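首页 > 地方政府 > 条目 > 历史

诺萨斯特德市政监察专员

编辑:Ehsan Memon　最后修订:2019年4月9日

诺萨斯特德市政监察专员(Nosasstead Municipal Ombudsman)是诺萨斯特德市的独立申诉处理官员,负责受理居民对市政部门及市属机构行政行为的投诉。该职位由市议会任命,每届任期六年,可连任一次。现任专员为奥德蕾-安妮·蒂博多(Audrey-Anne Thibodeau)。

设立背景

监察专员一职源于奥坎波区(Ocampo)的排水费争议。当时该区多户居民收到重复账单,向财政局申诉后长期未获答复。市议会随后委托法律事务处研究外部申诉渠道,并通过第703号市政条例,正式设立该职位。条例草案原拟将专员置于市政经理之下,二读时改为直接对议会负责。

任命与免职

专员人选由议会提名小组公开征集,经全体议员三分之二多数通过后任命。现任市议员及离任未满两年的市府雇员不得参选。免职同样需要三分之二多数,且仅限于严重失职、丧失履职能力或违反利益冲突规定的情形。专员薪酬在任期内不得下调。

职权

专员可调阅市政部门的档案,约谈有关人员,并就个案或制度问题提出书面建议。建议不具强制力,但有关部门须在20个工作日内书面答复;拒绝采纳的,应说明理由。警务投诉、劳资纠纷以及已进入诉讼程序的事项不在受理范围之内。匿名投诉一般不予立案,涉及公共安全的除外。

办事机构

专员办公室设于市政厅附楼,下设受理科和调查科,并在亚尔贝格区(Jalberg)图书馆设有接待点。投诉可当面、邮寄或通过祖尔塔(Zulta)在线系统提交。该系统启用初期不支持上传附件,后经升级解决。

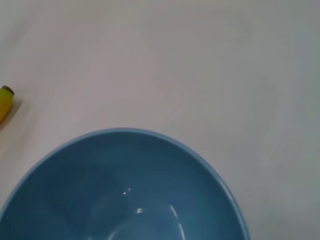 年度报告于每年6月提交市议会,并向公众发布。最近一份报告载明,办公室全年受理投诉227件,以建筑许可和停车罚款类居多,其中2件提交议会专门审议。

争议

部分议员认为专员的建议缺乏约束力,主张赋予其申请行政复核的权力。市政经理办公室则表示,现行答复制度已能满足需要,扩大权限可能与审计长的职责重叠。相关修订案目前仍在审议中。

相关条目
诺萨斯特德市议会
第703号市政条例
奥坎波区排水费争议
诺萨斯特德审计长
亚尔贝格区图书馆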